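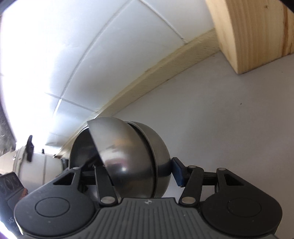

Wiebke Pfeiffer asked at the June members' meeting whether the workshop should go on building grippers at all, given that finished units can be bought and the bench time is in demand from other groups. Her question was a fair one, and the board agreed to answer it in the newsletter so that members who were not present could read the reply.

The Boltov project is a shared build. Its purpose is to produce a two-finger gripper that can be used in the hand first and mounted on an arm at a later stage, with the same fingers and the same pads in both cases. Members of the automation group have worked on it on Sunday afternoons, and the tools and parts are stored on the shelf marked Clesby in the rear cabinet. The budget approved for the year is $1,290, of which the larger share is set aside for motors and a controller.

The board's view is that the project should continue. A purchased gripper would meet the need for a working tool, but it would teach members very little about linkages, pivot wear or the choice of pad material. These subjects have drawn new people to the automation evenings, and several of them have gone on to complete the general machine induction.

Work at present is directed at the grip itself. Flat-sided objects gave little difficulty in the early sessions, and the group has therefore moved on to round and polished ones. A smooth metal sphere is a demanding object for two fingers. The area of contact is small, and if the fingers close even slightly above or below the widest point, the sphere tends to be pushed out of the grip. A sphere made in two halves is harder again, as the halves may shift against each other under pressure. Rubber pads are the group's preferred answer to both problems. Kamarul Govindasamy has prepared a short note on pad hardness and cleaning, and copies are kept in the project folder.

The group has adopted a standard trial for each object. The object is gripped at floor level, lifted, held for 10 seconds and set down again. Each trial is entered in the log with the object, the pad fitted and the result. A full series for one object consists of 200 trials, divided among as many sessions as are needed. Members who take part are asked to complete every line of the log, including the lines for failed grips, which are of more use to the group than the successful ones.

The second stage will be the mounting plate. Amirul Siregar has drawn two versions, one to be cut from aluminum and one to be printed, and both drawings are open for comment until the end of the month. The printed version is lighter and can be replaced quickly. The aluminum version will hold its alignment better if the gripper is removed and refitted often. Comments should be written on the drawings themselves, with the member's name beside them.

Members are reminded of the following points of conduct for this project. Pads are to be wiped with a dry cloth at the end of each session. Pivot pins are not to be oiled without the agreement of the session lead, as oil has reached the pads on more than one occasion. Test objects are to be returned to their box. Fingers should be kept clear of the linkages whenever the gripper is being closed.

Places on the next round of sessions are limited to 6. No previous experience with robots is required, although members must hold a current bench induction. Requests should be made to Lăcrămioara Jitaru at the front desk, or entered on the sheet beside the tool crib. Faizal Sopacua will lead the first session of the round, which begins at 2 p.m. in the main workshop.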